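Six Bells and a Lost Ferry: A Talk with Mayu Kubo

If you have spent any time at all on the Kirska server, you have probably ridden the ferry that Mayu Kubo's guild runs every January, and if you haven't, well, you have a treat coming. I have wanted to sit down with her ever since my very first crossing, when I fell off the back of the boat before we had even left the dock (it took me a good long while to swim back, and everyone waited for me, which tells you a lot about that crowd).

We finally got our chat in last week, over voice, with her dog snoring into the microphone for most of it.

Mayu started playing when the game was still in beta, and she says she had no plans to lead anything. "I was a fisher," she told me. "I stood on the pier at Davel and I fished. People would stop and ask me how to get to the islands, and I got so tired of typing out the directions that I said fine, just follow me." Before long she was walking a little line of new players down to the boats every evening after supper.

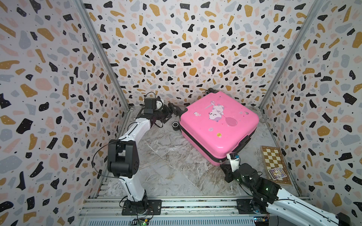 The guild came a bit later, with Sipho Le Roux, whom many of you know as the fellow in the green hat who rings the bells. There are six of them on the route, and he rings every one by hand, even though there is a perfectly good macro for it. I asked Mayu why. She laughed for quite some time. "Sipho thinks the macro sounds rushed. I can't hear any difference at all, but I've stopped arguing with him about it."

Their biggest night so far was the last January crossing, when 2229 players signed the guest book at Davel. The server did not care for that one bit. Half the party got stuck in the loading screen and the other half arrived on an island with no ferry under them. "I was in tears," Mayu said, "and then somebody started a dance line on the beach, and by the time the boat came back nobody wanted to get on it." They have split the crossing into three sailings now, and she says it should be a good deal calmer.

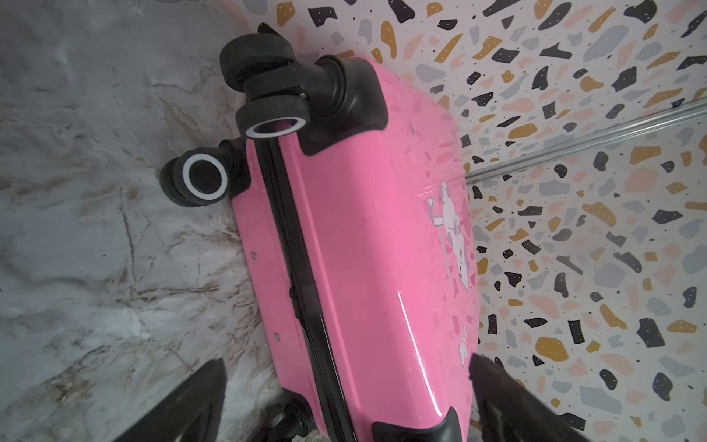 The new route

This year the ferry is going farther out, past the lighthouse and all the way to Tovevska. I have not been there myself at anything like a proper level, so I asked whether newer players would be safe. Mayu was very firm on this. "Nobody has to fight. We clear the landing ahead of time, and if you get knocked out anyway, you send me a message and I come and get you. I've done it in the middle of dinner."

There will be a costume walk along the sea wall, a scavenger hunt, and a fishing contest, naturally, with the Hattori rod going to whoever lands the heaviest eel. Mayu's own best is 2431 points, caught years ago, and she would dearly love for somebody to beat it so that people will quit asking her about it.

How to join in

You don't need to be in the guild. Make your way to the pier at Davel, look for the green hat, and sign the book. If you are coming with friends, ask to be put on the same sailing, and do it before the first bell, please, as Sipho gets flustered.

I asked Mayu whether she still fishes. "Every morning, with my coffee," she said. "Same spot. Come and say hello, I'll be the one not catching anything."

Posted 07/10/2009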